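Workshop notebook – curtains, front room
November, started 7.40 am

Back on the curtains today, which I have been putting off for ages because every time I look at them I find something else I want to change. Kettle on, big table cleared, phone in the other room.

First job was sorting the fabric book, because last month's pages are a mess. I'm filing this lot under order 3338, the Verkberg linen look in the natural colourway. If anyone is hunting for the leftover cloth, it's on the second shelf in the Trekden tub, rolled and not folded (please keep it rolled, the creases take forever to drop out!).

I do like this cloth. It's a loose weave with plenty of slubs, and there's a faint windowpane check through it from the lighter threads. You hardly notice the check until you get a flat stretch of it, and then it's all you can see – so whoever cuts the next pair, please cut along the check and ignore the fold line from the bolt. I trusted the bolt on the first pair and ended up recutting one drop. Lost around 30 cm off the end, which went into the scrap bag and will make tie-backs one day, maybe. 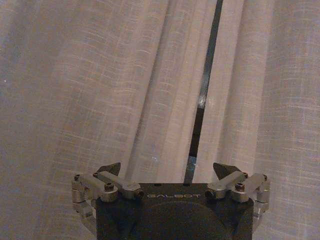
The middle is still the thing that bugs me. Two panels that should meet and don't quite want to. I had a good long think about it over my tea and I reckon it's three small things adding up: the leading edges are turned a bit tight, the end hooks are set too far in, and I was stingy with the overlap when I worked out the widths. Easiest fix first, so I'm moving the end hook on each side right out to the edge. If that's not enough I'll swap the centre carriers for the overlap kind. There's a packet of the Simon ones in the top drawer, behind the chalk.

I also went round and round on fullness. The plan on the old sheet said double, and my sums for the pair came out at 300 cm of flat width a side. I was tempted to go to 400 and have something really lush, but it's a lot of cloth to stack back and it would eat the light in the mornings. Sticking with 300. Note to self: write the header allowance on the sheet next time, in pen, so I don't have to work it out again from the offcuts.

10.15, second cup. Moved on to dressing the folds by hand. I know it's fussy but it's the bit I enjoy most. Start at the leading edge, pinch up a fold, run it down as far as you can reach, let go, next one. Don't tug! This weave stretches on the bias if you so much as look at it sideways, and then the hem goes wavy and you're back at the ironing board.
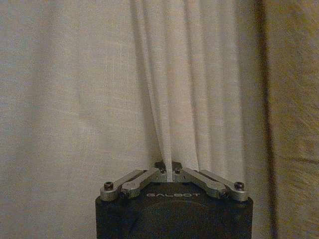 Narrow pleats suit the lighter cloth much better than the big fat ones I was doing in winter, I think. A fat fold flops open again, but a skinny one has half a chance of remembering where it's meant to be. I want to try loose cotton ties at three heights and leave them on for a couple of nights, with a tiny bit of steam from the Cerero first – lowest setting, held well away. Test it on an offcut before going anywhere near the good cloth.

Still to do:
Shift the end hooks and check the overlap morning and evening
Cut cotton ties from the scrap bag
Order more header tape, the soft one
Hems last, after everything has hung for a week

Stopped at noon, hungry. The hook tin is back on the windowsill and the good scissors are in the drawer where they belong.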